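Notes from Kudwood: the bread thing

So the February bread swap is happening again, and I am way too excited about it. Last year we had 45 loaves on the tables at the Verham hall by ten in the morning, and I went home with a rye so heavy I had to switch arms twice on the walk back. (Danica Todorova, if you're reading this, I still want that recipe!)

A lot of you wrote in after the last newsletter asking how to get a sourdough starter going when the kitchen is freezing. Mine lives on top of the fridge from fall until the daffodils come up. I feed it at breakfast, equal weights of flour and water, and if it looks sleepy I use a spoonful of whole wheat and leave it alone for a day. I used to throw the whole thing out and start over every time it smelled funny, and I wish I hadn't, because a sharp smell mostly means it's hungry.
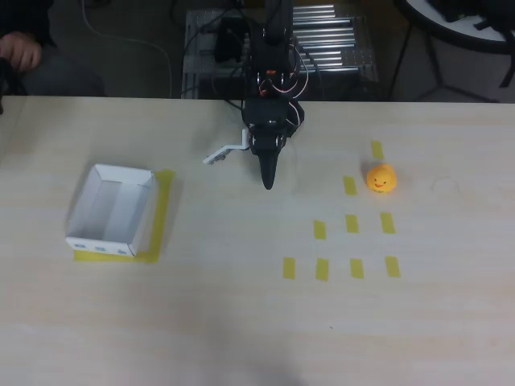 The other big question was flour. I buy the plain bread flour from Buzatu on the corner, nothing fancy, and I save the good stone-ground stuff for the last fifth of the dough. My usual loaf takes 659 grams altogether and comes out of a covered pot with a decent crust. If you want to feed a crowd, 1260 grams makes two big ones, but please use a bigger bowl than you think you need. I've scraped dough off the inside of my oven more than once, thanks to proofing it in there and then forgetting!

For the swap itself, bring your loaf whole and let it cool all the way first. Put a little card with it that lists what's in it, especially nuts, seeds, milk or eggs. Rolls and flatbreads are welcome too, and so is anything that came out lopsided. Doors open at nine, coffee is on us, and I'll have jars of starter to give away by the coat rack. Bring your own lid if you can, I'm down to my last six.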